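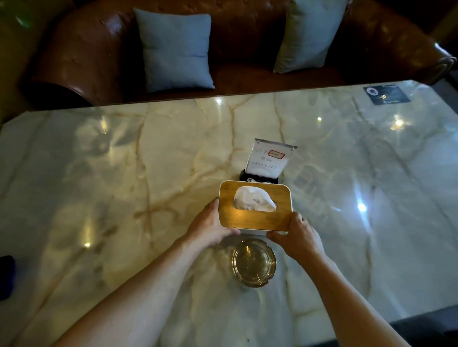
Wokura Search Logs: read me first

Hi! I'm Wiesława Wieczorek, and I put this dataset together while writing my thesis on how people shop for furniture online (mostly how soon they give up). A few classmates asked for the files, so I cleaned them up and wrote down what I remember.

What you get

There are 611 shopping sessions, one row per product page a shopper opened. Each session comes from one person looking for a sofa or an armchair on one of 2 mock stores I built, Coduvetti and Fovlow. Both stores carry the same catalog at the same prices. Coduvetti sorts by price when you land on it, and Fovlow sorts by customer rating, so if you care about ranking effects that's the comparison you want.

The files

sessions.csv has the session number, store, device type and whether the person picked something at the end.
clicks.csv has every page opened, its position in the list, and seconds spent on it.
catalog.csv has price, rating, seat width and shipping time for each item.

Join the first two on session_id. Please don't join on shopper_id! Some people came back for a second session and you'll get a mess.

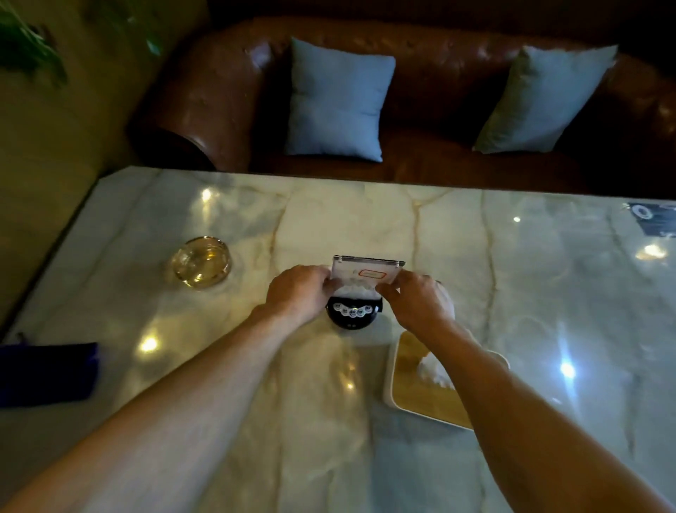 Things that will trip you up

The timer kept running when people switched tabs, so you'll see some very long page visits. I left them in. I cap them at the 99th percentile in my own work, but do what you like.

In 23 sessions the device field is blank. My logging script broke in June and I didn't catch it right away (sorry).

Prices are in dollars, before shipping. The thesis adds shipping in, so your averages won't match my tables unless you do too.

"Picked" means the shopper hit the choose button. No money changed hands, so go easy on any claims about real demand.

Using it

Class projects, papers, practice, all fine. I'd love a note if you estimate a search cost model on it, especially one in the Adamczyk style with shoppers learning as they go. I tried that for two months and never got it to converge!

Changes

Aug 27, 2019: fixed swapped column names in catalog.csv and dropped the duplicate rows in clicks.csv.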